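The Buyback That Empties Nothing

Sunday, September 5, 2021

The harbor at Brurnier has a new sign promising a recovered fishery. It went up before a single boat was retired, and I have been suspicious of the whole business since.

Under the Wukon plan, the government pays owners of small boats to hand in their licenses. The stock gets a rest, the families get a check, and a processing firm called Plutance gets what the plan calls a stable supply. I would like to know how a fishery can be rested and stable at the same time. 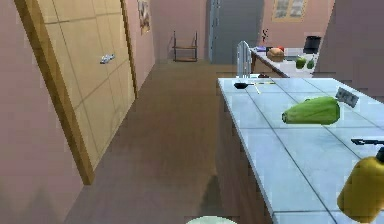

Thirty-six licenses have been sold so far, nearly all by people who fish within sight of land. The trawlers offshore have sold none. Their owners were consulted first, in the district office, and the inshore crews were told afterward. Anyone who has waited in a narrow hallway on a plank floor, looking at a tall wooden door with a little metal handle, knows what that kind of consultation is worth. By the time you are let in, the map has been drawn.

The payment is $2,415 a license. Spread over a year, that won't keep a household in fuel and rice, and the plan says nothing about a second year.
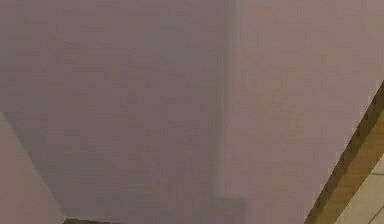
A reader in Alva wrote to say that I am being unfair, that her father's catch had been shrinking long before the plan, and that a small check beats an empty net. She may be right about the net. Her father is 35 miles from the nearest paid work, though, and the retraining course takes six people.

What bothers me most is the arithmetic behind the rest period. It treats every license as equal – a canoe with a hand line counts the same as a steel hull that stays out all week.
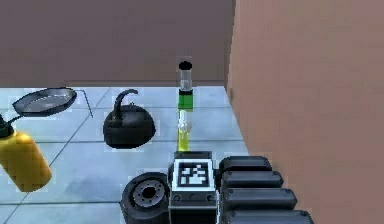

Take away the canoes and the number on the chart drops nicely. The weight of fish coming ashore hardly moves. If the ministry wants me to believe in this recovery, it can publish landings by boat, month by month, and start with the biggest.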